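Prikelton two-tier hat stand: a review after one winter

We had nine hats and one hook. The hook was behind the kitchen door and most of the hats lived on the floor under it, so in January I bought the Prikelton two-tier stand in white. It has been in use since then.

It came flat in a box from Tradstead, who seem to be the only shop still stocking the white version. The black one is easier to find. Delivery took longer than promised but the box was in good order and everything was in it.

Putting it together

There are no tools needed. The uprights push into the base, the lower wheel goes on, then the rest of the uprights, then the upper wheel. The leaflet has drawings and no words, and the second drawing is too small to be much use. I had the lower wheel upside down the first time. It took me 14 minutes including that mistake, and the second go would have been a good deal quicker.

The joints are a push fit and were stiff when new. I would not want to take it apart every week, but if you were moving house it would pack down again.

In use

Both tiers are wire wheels with spokes that stick out beyond the rim, and the hats go over the ends of the spokes. Knitted hats are what it does best. A beanie drops over a spoke and stays there, and you can take it off with one hand. Caps are all right if you hang them by the strap at the back. Anything with a stiff brim takes up the room of several beanies and tends to push its neighbours off.

The lower wheel is the smaller of the two and I use it for children's hats and gloves. Gloves need a clip. I had a few Pringle clips in a drawer and they grip the thin wire well enough, although they do slide down an upright if you hang something heavy from them.

Some of the spokes on the upper wheel are bent at the tips. It makes no difference to a soft hat, but a loose knit can catch on them, so lift it off and don't pull.

Stability

The base is a plain ring with three rods across it, and it sits flat. With the hats spread evenly the stand is steady. Put all the winter ones on the same side and it leans. On a table or a chest of drawers it is fine. On carpet I found it less sure of itself – the ring sinks in a little and the whole thing sways when you take a hat from the top.

It weighs 286 grams on my kitchen scales, so a dog's tail will have it over.

Finish

The white coating is smooth and glossy and has not chipped. It wipes clean with a damp cloth. Dust does gather where the spokes meet the hubs and I use an old paintbrush for that. I had expected the base to mark the table and so far it hasn't.

Compared with the Clinport

My sister's household has the Clinport, which is heavier and has fixed pegs. It is better for brimmed hats and I would choose it for a hallway floor. It also takes up more room and costs more. The Prikelton was 30 pounds, which I think is fair for what it is, though not a bargain.

I would buy it again for knitted hats and a tabletop. I'd like a heavier base. 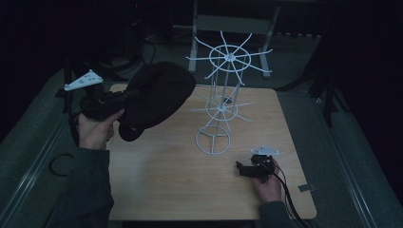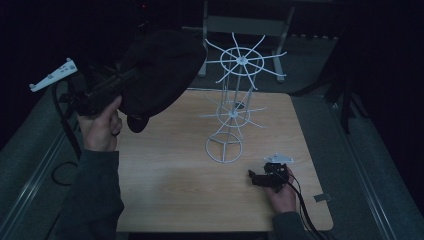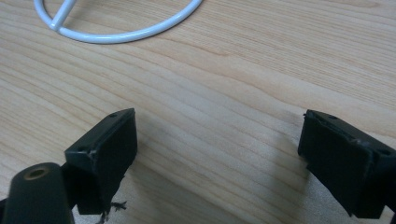

Words and photos: Maureen Astbury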